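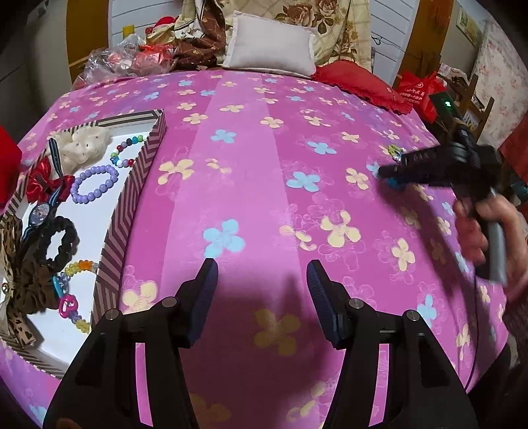

A shallow box with two scrunchies and three bead bracelets, on the flowered bedspread.

Small things, one box: our October swap

2019-09-26

Many of you wrote to us after the last newsletter and asked what to do with the little things that live on the bed, in coat pockets and at the bottom of bags. Hair ties, bracelets, clips. They are too small for a drawer and too nice to throw away. My own answer is a box with low walls. The one I use has a striped pattern with chevrons and a white base, and I like the white very much, for on it I find even a pale lavender bracelet quickly. In a deep box everything goes to the bottom and I have to turn it over on the sheet.

I keep bracelets flat, each one in its own place, and the scrunchie at the other end. When bead bracelets lie on top of each other they catch, and the elastic becomes tired from the pulling. If you have a bracelet with many colors, put it next to the wall of the box – it will keep its shape better there.

In October we hold the accessory swap again, in the reading room at Bornico. Last year 40 people came and 133 pieces found a new home, so this time we ask you to bring your things already sorted in a flat box or on a tray. Please wash scrunchies before. Check also the knots on the bracelets, and if one is weak, tell us at the table and we will tie it new. The tea house Naidu gives the cakes, as always.

The beading evening comes after the swap, at our Wunivholm address. We have 80 small bags of beads ready, in greens, blues and lavender mostly, and the price is 2 dollars for each bag. The elastic is included. Children are welcome with an adult.

If you cannot come, you may leave your box at the Nimley desk until the end of the month. Write your name under the base, so that we can return the box to you when it is empty.

We use cookies to remember your newsletter settings. Accept | Manage choices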